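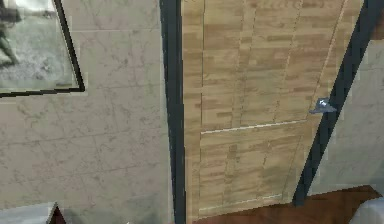 Pale wood door, dark gray frame, stone-look walls.

About > Our Story
3 min read

Hi, I'm Dilek Aksoy, and I run Lurari, a small language school for grown-ups who think they're bad at languages. (You're not. You had a bad time in ninth grade, and I'd like a word with whoever gave you that verb chart.)

I started out teaching Turkish at my kitchen table to a couple who were about to meet their son's in-laws and wanted to be able to say more than hello. They brought cake every week. They told their friends, the friends told their friends, and pretty soon I'd run out of chairs. That's when I called Recep Kurtuluş, who I used to share an office with back when we both worked at Stanciu, a translation firm. He was bored, I was overbooked, and we signed a lease that October without really reading the part about parking. Sorry about the parking!

We teach Turkish, Romanian and Italian. Recep does all of the Romanian and the evening Italian, and I do the rest. Groups never go over 5 people, and I'm stubborn about that one. I've sat in the back row of big classes and I know what happens there - you doodle. 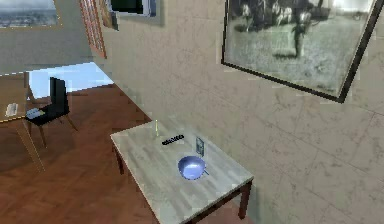 So most of what we do is talk. You'll speak in your first lesson, probably badly, and the rest of us will be speaking badly right along with you. We don't give grades. There is homework, but it's the kind where you call a bakery or listen to a song and write down the words you caught. If you love grammar (some people do, and I'm one of them), ask me for the extra sheets and I'll bury you in them.

We ran 31 courses last year, which still makes me a little dizzy. The one I'm proudest of is Sunday Table, our long slow lunch where you can only ask for the salt in the language you're learning. Recep cooks. His lentil soup has kept more students enrolled than my teaching has, and I've made my peace with it.

People ask about the name. Lurari doesn't mean anything in any language we teach. We wanted something everybody would have to learn to say from scratch, and the other choice was Retalar, which my sister said sounded like cough medicine.

New groups start every three months, and you can sit in on a lesson for free before you decide. Write to me through the contact page and tell me which language and why. I read all of them myself, usually at 7 a.m. with coffee, and I'll write back.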